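Textile conservation workshop, notebook
Entry for the linen press cloths, second part

Work resumed on the group of household linens received from the Gumham deposit. The group consists of 20 pieces, of which 6 have been set aside as unfit for wet cleaning. The remainder were examined under the bench lamp in the morning and graded for soiling, old repairs and the strength of the weave. Readers of the first part of this entry will recall that the large damask cloth, accession 803, had been left in its tissue until a decision could be taken on the rust marks along one selvedge.

The decision is recorded below, with the reasons given at the review. 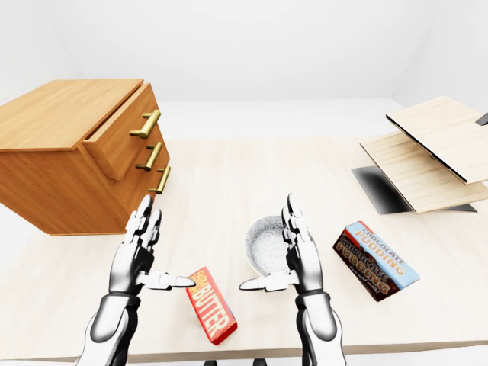 Erklow, August

Accession 803 is to be cleaned in a plain water bath with no detergent in the first stage. The rust marks are old and stable, and the fibres beneath them are brittle to the touch. Any attempt to lift the stain would put the selvedge at risk, and the marks are themselves evidence of how the cloth was hung. They will be left as they are and noted in the condition report.

The cloth was tested for dye bleed at four points. The red laundry mark in the corner, a cross-stitched letter and numeral, gave a faint pink on the blotter after five minutes. It did not spread further on a second test. The corner will be kept out of the bath and cleaned separately with damp swabs.

Bath water was drawn from the softened supply and left to stand until it reached room temperature. The cloth was supported on netting throughout. The first bath turned a clear yellow within the half hour, the second a paler straw colour, and the third was close to clean. It was agreed to stop at the third - the gain from a fourth would have been small and the handling considerable.

Drying was done flat on the glass sheet, with the weave aligned by hand and the pattern repeats squared against a thread line. The hem at the short end has shrunk more than the body of the cloth. It will not lie square and should not be made to. Colleagues preparing the mount are asked to allow for this when cutting the board.

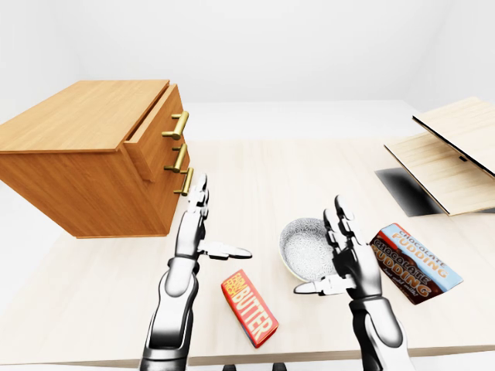 The second piece examined was accession 497, a narrow runner with drawn-thread work at both ends. The label in the deposit list gives it as Toledo work. No support for this has been found in the cloth. The thread count and the manner of finishing the hem are both consistent with the plain local linens in the same group, and the label is written in a later hand than the others. The entry in the register has been amended to read "attributed to Toledo in deposit list, origin not established".

The runner had been starched heavily at some time, and the starch has yellowed along the folds. Two of the folds have split. A trial with an enzyme poultice on the underside of one end removed part of the starch without visible change to the threads. The trial area is marked on the diagram in the folder. A longer application is proposed, but the splits must be supported first with dyed crepeline, stitched and not adhered. The dyeing of the crepeline is in hand. Two samples came out too grey and one too warm; the recipe for the next is pinned inside the dye book.
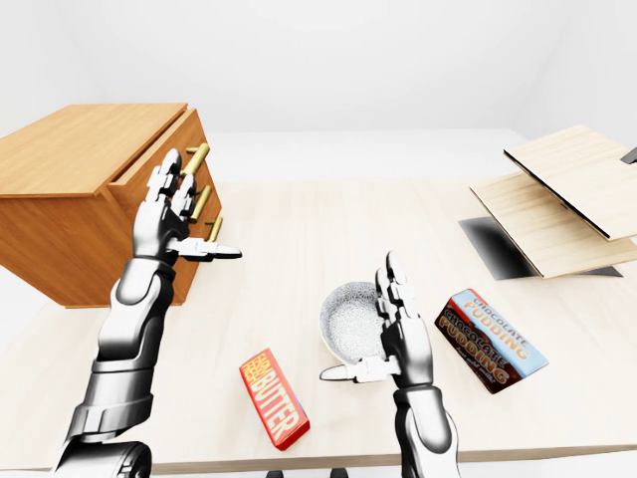 Storage was then considered. The linens came folded in eight, and several show wear at the same points. They are to be rolled on covered tubes, face outward, with acid-free tissue between the turns. The tubes from Plillarel have arrived and are of the correct diameter, although the end caps are a poor fit and will need padding. The earlier tubes should not be used for this group, as their covering has begun to discolour.

The following remain outstanding:

Corner of 803, swab cleaning and second bleed test.
Crepeline for 497, further dye sample.
Photography of laundry marks before rolling.
Padding of end caps.
Reply to the Gumham deposit about the amended register entry.

The humidity chart for the drying room shows a short rise at 4 p.m., when the outer door was open for the delivery. The linens were under cover at the time. The chart has been changed and the old sheet filed with this entry.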